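Nernach lost at Atach on Sunday, 11th August, and I think many of our supporters who made the long bus trip came home more tired than angry. The final score was 31-24. We were leading by 3 at halftime, and for most of the third quarter our defense looked the stronger one. Then came two lost balls in five minutes, and Atach scored after both of them. The attendance was given as 1,733, which is a very good number for a summer league game.
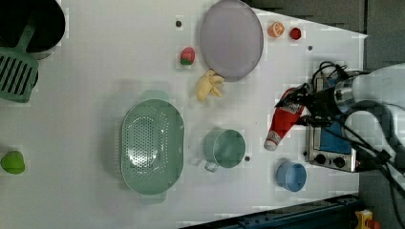

Plate and toy strawberry on the white table.

The running game was again our best part. We gained most of our yards on the left side, where the line has now played together for five games without a change. The passing was less good. Too many throws went short on third down, and the kicker had to come out when we wanted to stay on the field.
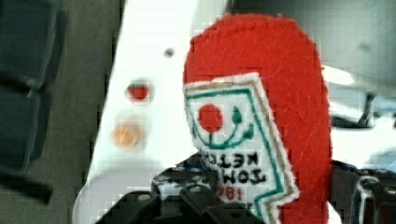
Can I still use my Atach ticket for the home game against Cloutier?
The away tickets are valid only for the game printed on them, but season card holders get in free against Cloutier and can bring one child.

After Cloutier we have a free week, and then we travel to Jalunance. This is the hardest trip of the season for us. We have never won there, and the field is narrow, so the wide runs we like do not work so well. The bus leaves from the parking lot behind the north stand, and the seats must be paid before boarding.
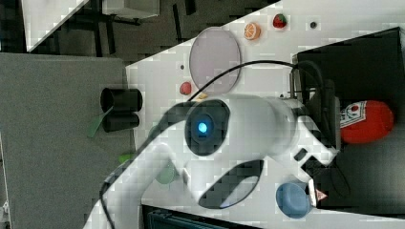

Nernach Sideline, Issue 5, page 3

The club has printed 600 new schedules with the corrected kickoff times. Please throw away the old ones, because they show the Jalunance game on the wrong weekend. The season dinner stays in December as before.
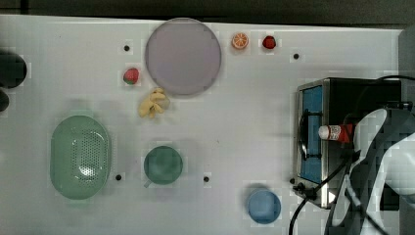
Our special teams need the most work before Cloutier. Atach returned one kick almost to our goal line, and the reason was simple - our players ran down the field too close together. On the table the orange slice and the strawberry lie side by side with a short gap between them, and our two outside men kept a gap like this one all afternoon. They should be much wider, close to the sideline, so that the returner must turn back to the middle. The coaches will practice it this week on the lower field, and supporters are welcome to watch from the fence.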